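What I Kept After the Move to Grandville

I left Tondham in February with 33 boxes and a car that smelled of cardboard. The new apartment has one closet. My old place had four, and I had filled all of them without noticing.

So I spent a Monday going through clothes. My friend Kirsten Chan told me to keep whatever I'd worn in the past 2 winters and let the rest go. I mostly followed that. The suits from my years at Brinkmann went first – I work from home now and the jackets were tight anyway.

T-shirts took longer. They fold down small, so it's easy to argue for every one of them. The faded Longhorns one stayed. 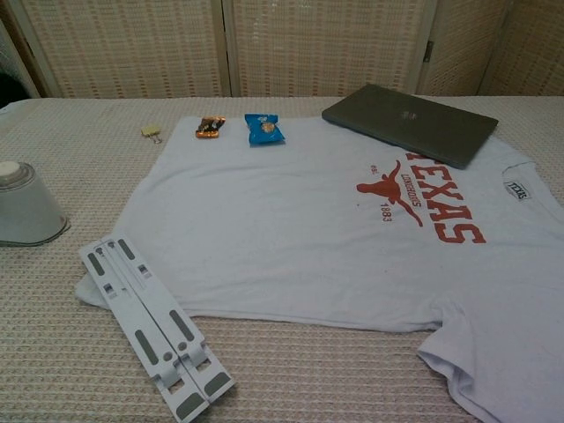 What it cost

The movers charged 2,000 dollars, plus 500 for the extra stop at the storage unit. I could have skipped the storage unit if I'd sorted everything before I left. Most of what was in there went straight to the thrift store on the second day.

I still have the kitchen to do. There are three boxes marked "misc" and I haven't opened any of them. The kettle is in one – I've been boiling water in a saucepan all week.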